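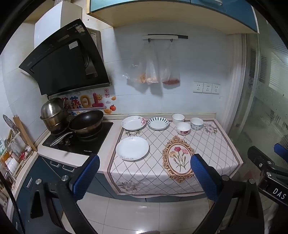 My job is looking after a pair of grippers, and I love it! A gripper is a robot's hand, except it has two fingers and no thumb. Each finger has a soft-sounding name for its tip: the pad. See the blue ones, with all that texture on them? That's my favorite part, because the bumpy bits help it hang on to slippery stuff like plates and bowls (dinner plates are the worst).

Filed under: Robots & Machines > How Stuff Gets Fixed

Every morning I wipe the pads with a damp cloth, then open and close the fingers 37 times and listen. Click, click, click... a crunchy noise means crumbs in the hinge! I get those out with an old toothbrush. Pads wear smooth, just like sneakers, so after 6 weeks I peel them off and stick on new ones.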